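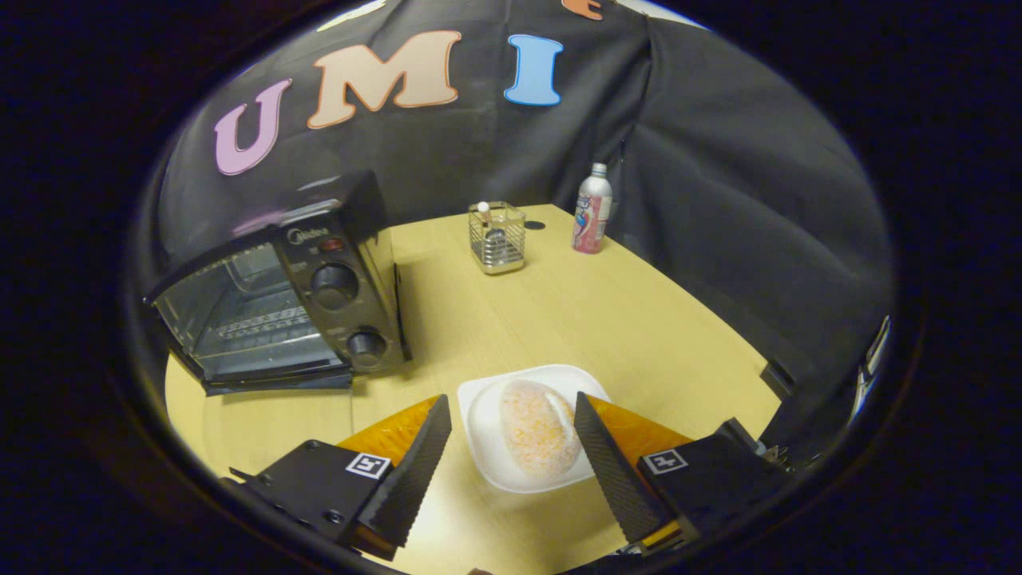

Best way to let season ticket holders pass on seats they can't use?

Posted by Yolanda Escobar, 10th November

Hello all! I look after ticketing (and the newsletter, and the raffle, and quite often the door) for Cembridge, a semi-pro ice hockey club that is having the best season I can remember. We play at the Kereama rink, which holds 1832 with the standing rail open, and our last three home games have sold out. I still can't quite believe I'm typing that.

Now for the snag. A good chunk of those seats belong to season ticket holders, and on any given night plenty of them stay empty. People have work, or children with temperatures, or they just don't fancy the midweek cup games. Meanwhile I'm turning families away at the desk and they can look through the glass and see the gaps. It's maddening!

We sell through Cletine at the moment. It does the season tickets as one barcode per person, printed on a card, and the same barcode works for all 17 home games. Supporters already lend each other the cards, but that only helps if you know someone and can meet them in the car park beforehand.

What I'd love is a way for a holder to say "I'm not coming on the night" and for the seat to go to somebody else, with the holder getting something back. Cash, credit, a pie, I'm open to ideas. I've had a demo of Kandon, which has a resale page built in, and I came away really excited, but moving everyone over in the middle of a season scares me.

Has anyone here run a scheme like this at a small club? Did you pay people back in money or in credit? How late can you let them release a seat? And did anyone get cross about it? I'd be so grateful for anything, including horror stories.

Giuliana Nina

Oh, I love this question! We did exactly this at our basketball club two seasons ago and it has been one of the nicest things we've ever set up. Long reply coming, sorry.

First, I wouldn't move systems until the summer. We tried to switch over one January and had two lots of barcodes in the wild for a month. The scanners only knew one lot. You can imagine the queue. If you're happy with Cletine apart from this, run a pilot by hand for the rest of the season and you'll learn what you want before you pay for it.

Our pilot went like this. We had one email address just for releases. Holders wrote in with their name, seat and the date, no later than noon the day before the game. Whoever was on tickets that week blocked the card for that game only, then put the seat back on general sale at the normal price. You'll want to ask Cletine whether they can block a barcode for a single fixture, as some systems can only cancel the whole card. If they can't, do a short list for the door staff and have them check cards against it. A bit clunky, but it works with a small number.

On the money side, we went for credit and I'd do it again. If the seat sold, the holder got half the ticket price off next year's renewal. If it didn't sell, they got nothing, and we said so very clearly from the start. We also sold every unsold ordinary seat first and only then the released ones, and this is the bit people argued about. One chap released his seat for eight games and only two of them sold, and he felt rather hard done by. We changed it later so that a thank-you credit of a pound went to everyone who released on time, sold or not. Cheap, and the grumbling more or less stopped.

Things I'd put in writing before you start:

Who can release (concessions and juniors too? we said yes, but the credit is worked out on what they paid)
The cut-off time, and that there is no changing your mind after it
What happens to the credit if someone doesn't renew
Whether visiting supporters can buy a released seat in the middle of a home block

That last one sounds small and it really isn't! We keep ours back for home sale only.

Also, tell people what a difference it makes. We read out the number of released seats at half-time and they get a cheer. Releases went up as soon as we did that. Good luck, and please come back and tell us how it goes – sold-out hockey in Cembridge sounds brilliant.

Abelardo Ñahui

Check your terms. If your season ticket says non-transferable you need to change that first. Ours did and we'd forgotten.

Also ask your bookkeeper how the credit should be shown. Ours wanted it kept apart from ordinary sales. I can't tell you what's right for your club.

Yeison Rengifo

I agree with nearly all of Giuliana's reply, but I'd push the cut-off much later. We're a lower-league football club with room for around 3000, so we're under less pressure than you, and even so most of our releases come on the day itself. People don't know at noon the day before that they'll be stuck at work. When we had an early cut-off we got a trickle. We moved it to two hours before kick-off and it was like a different scheme!

You do need a list of people who want those late seats, though. Ours is a plain text message group. Seats come up, a message goes out with a link, first to pay gets it. The families you're turning away at the desk are your list, so take their numbers (with permission, obviously) the next time it happens. They'll be thrilled to be asked.

One more idea, as you said you were open to them. Give holders a tick box to donate the seat. No credit, it goes to a local school or the juniors. I expected three or four kind souls and it's now more popular with our older supporters than the credit is. Our juniors sit together and make the most tremendous racket, and a couple of them have since talked their parents into season tickets.

I haven't used Kandon so can't help there. Do ask them who holds the money between the sale and the payout, and how long for. We looked at a different resale service and the wait was until the end of the month, which was no good to us in March when every bill lands at once.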